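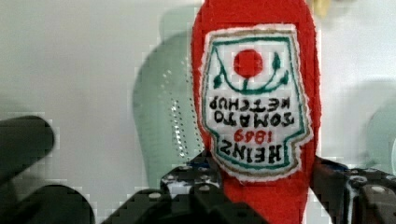
Can a machine tidy a house yet?

Parts of one, under supervision. A robot arm can now pick up most small objects that a person would pick up with one hand, and it can set them down in a chosen spot. Whole chores remain out of reach for everyday use, and this chapter is concerned with the distance between the two.

Chapter 8. Household and Shop-Floor Work

8.1 Picking up is a small part of the job

A chore is a chain of short actions, and each action starts from whatever state the last one left behind. Suppose a single pick succeeds 95 times in 100. A chore that needs 11 picks in a row, with no chance to retry, will then finish without a fault only a little more often than every second attempt. Figures quoted for single picks should be read with this in mind.

Soft goods raise a further problem. A plush toy gives way between the fingers, so a range of grip forces and finger positions will hold it. The same softness makes its position in the hand uncertain. A toy ketchup bottle gripped near one end may be held upside down, and the grip is still sound. Whether it is also correct depends on the next step. For dropping the toy into a bin, it is. For standing it on a shelf with the label upright, the arm must turn it over or let go and grasp again.

8.2 Two settings compared

The Lukdale trial, described in full in Section 8.4, gave an arm 2,000 attempts at putting away mixed household items. Blažena Urban, who ran the trial, scored grasping and placing separately — a practice we follow here. Most of the faults she logged came after a good grasp, usually at the moment of release.

The packing line at Prekov handles only 200 kinds of item, all listed ahead of time. Bins sit at fixed heights and lighting does not change. Arms there work through the night shift, and a worker is called when a pick fails twice. The hardware is close to that used at Lukdale. The surroundings account for much of the gap in results.

Terms used in this chapter: grasp, regrasp, placement, intervention, cycle time. Readers who have not met the Sondow scale for rating interventions should read Appendix B before going on to Section 8.3.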